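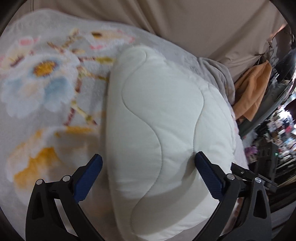

Old Shutters and Patient Hands: A Talk with Benito Ortuño

By Hicham Bensaid

Benito Ortuño was eating a sandwich when I arrived, and he asked me to wait until he had washed his hands twice. "Butter is worse than dust," he told me over the noise of the water. "Dust you can blow away."

His workshop is on the second floor over the Lombardi camera store in Kasstead, and you reach it by a staircase from the yard. He has repaired film cameras there for 19 years. In the beginning he took everything, also video cameras and slide projectors. Today he accepts mostly mechanical cameras with leaf shutters, and in this small world his name is passed from one photographer to another. I knew it from my friend Onyekachi Ekwueme, who makes portraits on medium format and who sends him her camera every second winter.

I wanted to know first how he came to this work. He did not learn it in a school. His uncle repaired clocks, and as a boy Benito was allowed to clean the parts but never to put them back. "I was cleaning for three years," he said. "Then one afternoon he was at the dentist and I assembled an alarm clock alone. It worked, and he was angry for a week. Later he gave me his second-best screwdrivers. I still use two of them."

The first camera he opened was his own, a Clelitz folding camera from a flea market. The slow speeds did not run. At one second the shutter opened and stayed open, and he had to push the lever back with a finger. He expected a broken spring. What he found was old oil that had become like glue.

"This is still the most common thing I see," he said. "People write me long letters about a terrible defect, and I open the shutter and there is nothing broken. It is only old lubricant in the slow speed gears. When the camera was made, the oil was good. Then it sat in a closet for forty years."

I asked if an owner can do this cleaning at home. I had read on several forums that one can pour lighter fluid into the front of the shutter and exercise it until it runs. Benito put down his cup before he answered.

"Yes, it will run. For two weeks, maybe for two months. The fluid takes the old oil and moves it to another place. Often this other place is the blades. Then the fluid goes away and the oil stays, and the blades stick together. I get a lot of cameras in this condition. I don't get angry with the people, I also did it with my first one. But I ask them to tell me. Please write it on the paper. If I know you have used the fluid, I save an hour."

The proper way, as he explained it to me, is to take the shutter out of the camera, remove the front plate, lift out the slow speed gears as one unit and clean this unit by itself. The blades he cleans separately and puts back fully dry. He uses very little oil, and only on a few pivots, with the tip of a needle. On the blades he uses none at all. "If you can see the oil, you have used too much," he said.

A Clelitz shutter takes him one working day, if no part is missing. The self-timer he often does not repair. It is the weakest part in this model, and when it jams with the shutter cocked, it blocks everything. He asks the owner for permission to leave it clean and not connected. Most say yes. Tadhg Conneely, a landscape photographer who has sent him four cameras, said no each time. "He takes pictures of himself standing on rocks," Benito said. "So for Tadhg I repair the self-timer."

We spoke next about testing. On the bench is a small electronic tester, with a lamp on one side and a sensor on the other, and he showed me the readings from a camera he had finished the same morning. The fastest speed is marked 1/500. In his measurement it was nearer to 1/350, and he was satisfied with it.

I was a little surprised, and I told him so. I had always believed that a repaired camera gives the speed which is written on it.

"The factory did not get 1/500 either," he answered. "Maybe on the best day. I look for two things. The speed must be the same today and tomorrow, and the speeds must follow each other in a regular way. If the top one is a bit slow and always the same, you can live with this very well. With negative film you will never notice. With slide film you write it on a piece of tape and you stick it on the bottom of the camera."

He gives every customer a small card with the measured values. Some of them, he told me, never look at it. Others call him about a difference of a tenth of a stop. To these he says that their light meter is probably wrong by more than that.

This brought us to light meters, a subject on which he has strong opinions. The selenium meters in older cameras he doesn't repair. The cell loses its strength with the years, and a replacement costs more than most of the cameras. He can adjust a weak one so that it is correct in bright sun, but then it is not correct in the shade, and he does not like to give back a thing that is correct only sometimes. He recommends a hand-held meter, also an old one, if it takes a battery that you can still buy.

Spare parts are the difficult side of his profession. No one makes them any more for the cameras he repairs, so he buys broken ones and takes them apart. He keeps the parts in flat metal drawers, sorted by shutter type, and he told me that by now more than 3000 cameras have gone over his bench, of which a part came only to be donors. I asked if it hurts to take apart a camera. "When the lens has fungus and the body is bent, no. When the camera is beautiful and only one thing is missing, then I wait. I have a shelf for those which are waiting."

From this shelf he took down a press camera with a Plorkar lens of 105 millimeters. The glass is very good, he said, and the whole camera is waiting for one small lever the size of a grain of rice. He could make the lever himself with a file. He has started it two times, and both times the metal was too soft.

In the last years he has had help. Bello Ibrahim came to him as a customer, with a rangefinder camera that he had taken apart by himself and carried up the stairs in a soup bowl. Benito put it together while Bello watched, and the next Saturday Bello came again, without a camera. Today he works there two days in the week and does nearly all of the rangefinder adjustments and the bellows.

I could speak with Bello also for a short time. Bellows, he said, are what people most often forget when they buy a folding camera. "They check the lens and they listen to the shutter. Then they get the first film back and there is a gray flare on every picture, and they think the lens is bad." His test is easy and everybody can do it. You go into a dark room, open the camera, put a small flashlight inside and look at the corners of the folds from outside. You must give your eyes a few minutes first. One or two tiny holes can be closed with flexible black paint. If there are many, the bellows has to be replaced, and Bello makes the new ones himself from thin leather or from coated cloth. A new bellows costs 520 with the mounting, and he tells customers this price before he opens anything, also when it means that they take the camera home again.

"Some do, and I understand them," he said. "The camera was a gift, or they paid little for it. Then I show them how to put the tape for this season."

I returned to Benito with a question that Onyekachi had asked me to bring: how should one store a camera which is not used during the winter? His answer was shorter than I expected. Keep it in a room where you also would like to be. Not in the attic, not in the cellar, and not in the leather case, which holds the moisture and is a good home for fungus. Leave the shutter uncocked. Once in a month take it out and fire it at all the speeds, starting with the fast ones. "Ten minutes, with the radio on," he said. "It is the cheapest repair there is."

And for a person who wants to buy the first mechanical camera now? He would look for one which was used until recently, even if it is scratched. A camera in a perfect box makes him careful. He would ask the seller for the one second speed and listen to it, also by telephone. It should sound even, like a small zipper that is pulled by a calm person. If it gets slower in the middle, the shutter needs cleaning, and one should count this in the price. He would not pay 700 for anything that the seller calls "untested." In his opinion every seller has tested it.

He himself takes pictures rarely. On the wall beside the window there is one print of his, a view of the harbor wall in Kasstead in fog, made with the same Clelitz that he opened as a young man. I said that I liked it. He looked at it for a moment and told me that the exposure was one second and that he had cleaned the shutter the evening before.

He did not have much more time for me. A package from Tadhg Conneely had come with the morning mail, and it was still closed on the chair by the door. Benito already had the scissors in his hand when I put on my coat.

The workshop accepts cameras by mail and in person at the counter of the Lombardi store. The waiting time was nine weeks when I visited, and it is longer before June, when many people remember that they have a vacation. Benito asks that you take out the film, remove the strap, and write on a sheet of paper what the camera does wrong, in your own words - and also if you have already tried something with it at home.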